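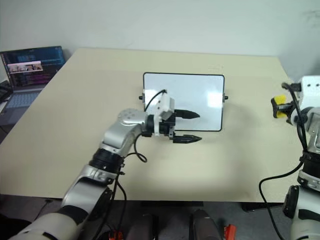

Figure 2. A framed whiteboard with rounded corners and a knob at mid-height on each side.

3.2 Writing surfaces and the sharing of draft work

The second part of the study looked at where pupils put their first attempts at a piece of writing. Earlier work on drafting has mostly compared paper with the computer screen. Small whiteboards have had much less attention, although they are common in primary classrooms and cheap to replace. Boards of the general kind in Figure 2 have a hard, glossy face, and anything written on one in dry-wipe pen can be removed with a cloth. We wanted to know whether this changes how much children write before they stop to correct themselves.

Two schools took part, Sutherland and Gornilen. Both teach mixed-ability classes and both set aside a weekly lesson for extended writing. In total 311 drafts were collected, all from pupils in their last two years of primary school. Each pupil wrote on paper in one half of the term and on a whiteboard in the other, with the order reversed between the schools. The topics were set by the class teachers and were the same for both surfaces. Whiteboard drafts were copied out by a classroom assistant before they were wiped, keeping spelling mistakes and crossings-out as they stood.

Drafts were scored using the marking scheme set out in Section 2. Shirley Petrenko marked the Gornilen drafts and the first author marked those from Sutherland. A sample of 26 drafts was marked by both, and differences were settled by discussion. Most of these concerned where one idea ended and the next began. Spelling was recorded but did not count towards the score.

Pupils using whiteboards began writing sooner after the topic was given. They also rubbed out more, often removing a whole opening sentence and starting again. On paper the same pupils tended to cross out single words and leave the sentence in place. The finished whiteboard drafts were shorter in both schools. Part of this is simply a matter of room: a board fills up quickly when the handwriting is large, and several pupils stopped when they reached the bottom.

The clearest difference was in what happened when drafts were shared. Pupils were more willing to let a partner change their words on a whiteboard than on paper. In the interviews held after the lessons, one boy at Sutherland said that paper was "the real one" and the board was "for trying". Teachers reported the same thing in other words. Two of them also complained that good sentences were lost before anyone had a chance to save them, and that pupils could seldom remember what they had wiped.

Glare was mentioned in nine interviews. Pupils seated near a window said that they had to tilt the board or move it to read what was on it. We had not planned for this and made no measurement of the light in either room. Any later study should note the position of seats and windows. It should also use boards of a single size, as the two schools already owned their own sets and these did not match.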